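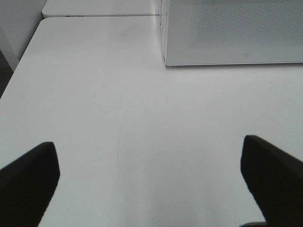
Wrist view, fingers open, grey box at the back right. Second table behind.

20 May 2026

Got in before the heating had come on and left my jacket on for the first hour. Put the kettle on, started the Astach machine and let it go through its homing while I read over the notes from last night. The overnight upload had finished. Total on the server is now 2261 episodes, counting everything we have kept since March. The count on my own sheet was three lower, and I found the three on the page I had stuck to the back of the clipboard.

Plan for the day was 40 good ones on the Tasteo task. Same as before: start from open, come in over the table, close on the item, lift, carry, set down, open again. The instructions from Semeniuk now say the starting pose has to vary more than we have been varying it. Fair enough. When I played back last week's batch at speed, the first second of every clip was nearly the same picture, and a model trained on that will learn that the world begins in one spot. So I wrote out a list of starting poses on a sheet of paper and worked down it, crossing them off, instead of trusting myself to be random. I am not random. Left to my own habits I start a bit left and a bit high every time.

First dozen went slowly. My hand was stiff on the leader arm and I kept closing too early. Threw out four. I used to keep the ones where I fumbled and then recovered, thinking they would be useful, and the guidance on that has changed twice. At the moment a recovery is kept if it is tagged as one, and a plain miss is deleted. I tagged two.

The curved scratch in the tabletop still bothers me. It's faint, but it sits a bit left of centre, between the fingers when they're open, and it will be in every wrist clip recorded from that position. I asked back in March if we should cover it or swap the top and was told to leave it, that a bit of wear is good for the data. I can see the argument. My worry is the opposite one, that the scratch becomes a landmark and the policy ends up steering by it. One way to find out would be to record a small set on the other table and see if the success rate falls over. I put that in the notes to Semeniuk again and worded it more politely this time.

Had to stop mid-morning for the lighting. The sun comes off the building across the laneway at that time of year and the white goes from grey to blown out in the space of one episode. Pulled the blind, checked the exposure, lost twenty minutes. I don't mind a range of light across the set, but I do mind it changing halfway through a reach.

Lunch was leftover rice at the desk. Went through the labels from yesterday while I ate. The text prompts are getting sloppy, mine included. "Pick up the thing and put it over there" is not a label anybody can use. I rewrote 62 of them, naming the item and the place each time. It is dull work and I was glad when it was done. I have started keeping a list of words on the wall so that the same item doesn't get a different name every day. Colour first, then what it is.

Afternoon was much better. Wrist loosened up and I got into the rhythm of it, look at the sheet, set the pose, foot on the pedal, go, foot off, check the clip, next. Twenty-six with only one thrown out. The Sallon software froze once on saving and I thought I'd lost the clip, but it was there when I restarted, with the right time stamp. I have reported that freeze before. Reported it again with the log attached.

Wiped the finger pads at three with a damp cloth. They pick up a film and then things slide on the way up. Wiped the table too and gave it a few minutes before I started again.

Finished on 40 kept, a little after five. Tags entered, sheet signed off, upload started. The arm went back to its rest position without complaint, and I hung the leader on its hook and coiled the cable properly for once.

Shoulder is sore. I should lower the chair or raise the leader, and I have been saying so for a month.

Tomorrow: new list of starting poses, more from the right-hand side. Ask about the other table. Buy milk.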